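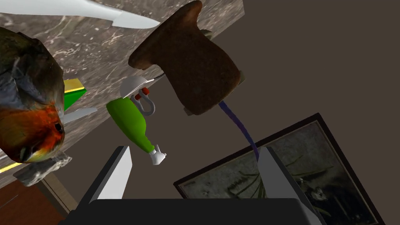
Search this site Go

The lullaby man of Clutside

Jamshid Zamani writes for people who are nearly asleep. Has done for years. Bedtime verse, the old sort — rhymes, a moon, a boat if he can get one in. His new book, Tipoki, is 51 poems long and most of them began on the back of a bus ticket.

We meet in Clutside, in the rain. He talks fast, loses his thread, finds it again. Free verse? Fine for grown ups. "A child wants to know where the line is going to land," he says. "Then you move it a bit."

The title poem runs to 282 words, all about a girl who sails to Dullville and finds it shut. He read it aloud every night for a month before he'd let anyone print it. Cut two verses. Put one back.

Simin Kordestani, his editor at Wokura, wanted the ending happier. They argued. She lost, and now says she's glad of it. First printing was 4000 copies, which is brave for poetry, and a second is planned for October.

What does he read himself? Ballads, mostly. Hymns, for the metre. Skipping rhymes he's copied down in playgrounds, with all the rude bits left in. He thinks schools stop reciting much to early and he'll tell you so at length — I had a train to catch.

Comments (2)

marl_h: My son has the Dullville one by heart. So do I, sadly.

Pen T: Any chance of an audio version?

Contact us | Copyright Wokura Magazine | Back to top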